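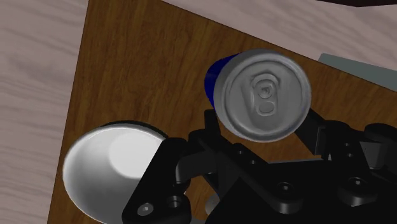

Hinby Bench Set, can to bowl

README and data card
Last edited 2019-07-04 by Ifeoma Nwosu

Summary

This set holds 1,000 simulated episodes of a single-arm robot picking up a drinks can from a table and moving it to a bowl. It was made for the sorting room at Akcombe, where staff empty returned boxes of mixed household goods on to benches and sort them by hand. The can task is the first one we have built. It stands in for the light, repetitive part of the job: small items that are picked up one at a time and put in a container.

The set is kept with some notes on the work itself, written with the people who do it. Please read those before using the data to argue for or against a machine on the bench.

What is in the folder

episodes: one folder per episode, with the camera views, joint positions, gripper opening and the position of each object at every step.
splits: two plain text lists, one for training and one for testing. The test list has 100 episodes in it.
review: the labels made by the sorting room staff, with their comments in a separate column.
scene: the room, the table and the object models.
notes: shift notes from Akcombe, with names removed.

The episodes were generated with Ashour, our in-house scene tool. Imo is the viewer. You need Imo to play an episode back with the labels showing, but the camera views open in anything.

The scene

The simulated room is furnished like part of a home, with a fridge, a wooden chair and pictures on the wall. It does not look like Akcombe. We used it as it was already built and the room itself plays no part in the task. Anyone training on the camera views should bear this in mind, as a model may learn things about that room that are no use on a sorting bench.

The arm is fixed to a pedestal beside the table. Other goods share the tabletop with the can and the bowl, and the arm has no instructions about them. 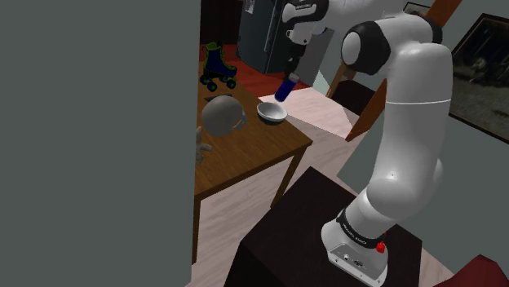 An episode ends when the gripper opens over the bowl, when the can leaves the table, or when the time limit is reached. The end reason is stored in the file called outcome. It is written by the simulator and says only where the can was at the last step. It does not say whether a person would be happy with how it got there, and that is why the review labels exist.

How the review was done

Four people from the sorting room watched episodes in Imo and marked each one with "fine", "I would step in" or "can't tell". They were paid their normal rate and did the reviewing during their shifts, with cover on the bench. Folasade Jibrin, who supervises the room, set the rota and was not one of the reviewers. She asked not to see individual labels, and the reviewer codes in the file can't be matched to the rota.

Of the 1,000 episodes, 305 were marked "I would step in" by at least one reviewer. Many of these have a successful outcome according to the simulator. The comments give a fair idea of why. The most common complaints were that the arm came in too low over the bowl, that it moved off before the can was properly held, and that it paused over the table for longer than anyone would put up with. One reviewer wrote "would make me nervous with glass next to it" against a whole run of episodes. We have left the comments as typed, spelling included.

We did not settle disagreements. If you need a single label per episode, take the majority and say so in whatever you write.

What the work is like now

Each sorter empties a box, makes a quick check for anything sharp or leaking, and moves goods into containers by type. Most of the skill is in the check and in deciding what to do with odd items. The putting-away takes up more of the shift and is harder on wrists and shoulders.

Sorters talk while they work. New starters stand beside someone experienced and learn from what that person picks up first and what they leave alone. None of this is recorded anywhere apart from the shift notes, and the shift notes are short.

What is expected to change

The plan put to staff in June is for one bench to have an arm at the far end. A sorter would do the check and place cleared goods within reach, and the arm would put them away. The other benches would stay as they are during the trial.

Points raised at that meeting, and where they stand:

Pace. Staff asked who sets the speed. Agreed: the sorter does, from a control at the bench, and the speed setting will not be logged against a person.

Stopping the arm. Any member of staff can stop it without giving a reason. Stops are counted for the bench as a whole.

Hours. No reduction is planned for the length of the trial. There is no commitment after that, and staff have asked for one. Still open.

Grading. Minding the arm is not in the present job description. Folasade has asked for it to be added and paid as a separate duty. Still open.

Training new starters. Two people at one bench is how the job is learnt now. With the arm at the far end there may not be room. New starters will be kept off the trial bench until this has been looked at.

Known problems

The can is rigid. Real cans come in crushed, half full or sticky, and the set has nothing to say about those.
Goods on the table do not get in the way as often as they do in a real box.
The gripper covers part of the can in many of the close views. Labels made from the close view alone are less reliable, so reviewers were given both views.
Noise is missing. Two reviewers said they would judge a real arm partly by its sound.

Suitable uses

Testing a grasping or placing method before trying it on real goods. Comparing automatic success checks with the judgement of people who do the job. Showing new staff what the arm is meant to do.

Please do not use it to estimate staffing, shift lengths or output per bench. Timings in the simulator were chosen to keep episodes short and have no link to the pace at Akcombe.

Changes and contact

The next version will add a second object and a wider bowl. Corrections to the files go to Ifeoma Nwosu at Hinby. Questions about the review or the notes on the work go to Folasade Jibrin in the sorting room, who is best reached before the afternoon delivery.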